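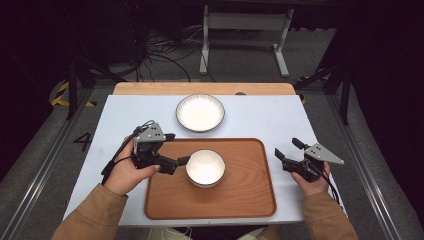

4. Comparing finger pads on the Skundlow handheld pair

Now for the fun part! The Skundlow grippers come with two kinds of finger pad, and the best way to get a feel for them is to run the same small task with each. Start with one gripper in each hand and let the cables fall to the outside of the table, left cable to the left, right cable to the right. A bowl on a wooden tray with a plate behind it makes a great first layout: the bowl has a rim to pinch, and the raised border of the tray gives you something to avoid on the way in.

4.1 Plug in both grippers and start the Vutberg logger. Wait 60 seconds before you squeeze either trigger.

4.2 Open and close each gripper fully 7 times. The finger width on screen should go back to the same value every time.

4.3 Pinch the bowl by its rim, lift it clear of the tray, and set it on the plate. Do 25 passes with the first pad type, then swap pads and do 25 more.

Note: Keep the layout the same for both pad types. Sevim Baysal marks her start spots with pencil dots, and her logs are a joy to compare.

CAUTION: Unplug the gripper before changing pads. The fingers can close without warning when the trigger is reset.

4.4 Checking the view from the gripper camera 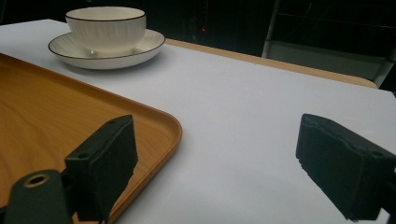
The gripper camera tells you a lot about a grasp before you make it, so take a minute with the live view after every pad change. Open the fingers and bring the gripper in low over the table. You want both black pads in view, one on each side, with a wide gap of clear table between them. It's fine if the left finger covers part of the tray, as long as you can still see the cup and saucer farther back.

4.5 If one pad is missing from view, loosen the camera mount, turn it slightly, and tighten it again.

4.6 Save 300 frames as a baseline - you'll be glad to have them when you try the Flundar pads in section 5.

Section checked by Majdi Mahasneh, 2022-02-08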